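Court Reporter, Karberg County Desk
The Dresum Courier
Posted Feb 28, 2020

The Courier is looking for a full-time reporter to cover criminal courts in Karberg County. Our last one lasted four years, then left for law school, where we assume the chairs are better.

You would spend most of your week at the Koval Street courthouse, a building with excellent marble and one working vending machine. The job is arraignments, pleas, trials, sentencings and a great deal of sitting in hallways while lawyers discuss lunch. Last year 3,744 criminal cases were filed in the county. We do not expect you to write about all of them. We do expect you to know which ones matter before the TV crew from the city does.

What the work looks like

You will file one or two short pieces a day when court is sitting, plus a longer story most weeks. Sentencings go online within the hour. You will read charging documents, request records, get told the records don't exist, and request them again using the form number. You will talk to victims' families and to defendants' families, often in the same elevator, and you will be decent to both.

You will also take your turn on the Saturday police log, which is mainly stolen bicycles and people shouting at geese.

What we want

At least two years of daily reporting, with some of it in courts or public safety. You should know the difference between charged and convicted in your bones, and between jail and prison when you're tired. Clean copy. A car that starts. Working knowledge of what can and can't be printed about juveniles, and the sense to call an editor when you aren't sure -- even at 6 a.m., even if the editor is me.

Shorthand is welcome. Recording devices are banned in two of the courtrooms, and Judge's orders on the subject are delivered with feeling.

A journalism degree is fine. So is not having one.

What we offer

Pay is set by the union scale and depends on experience, and we'll tell you the number on the first call so that you don't have to sit through three interviews to be disappointed. Health and dental, paid vacation, mileage. You get a desk in the newsroom, on the second floor of the old Retico building, and a parking spot that floods.

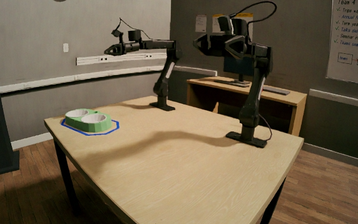 The start date is flexible, but we would like you settled in before June, when the trial calendar fills up and everyone else here wants time off.

How to apply

Send a resume, a short cover letter and 5 clips to Efua Quansah, metro editor, at the newsroom address. At least one clip should be a story written on deadline from a hearing or trial. Please don't send a video of yourself -- we're a newspaper. Finalists will be asked to do a paid tryout day, with a morning in court and an afternoon being edited.

Applications are read as they come in, and the listing comes down when the job is filled.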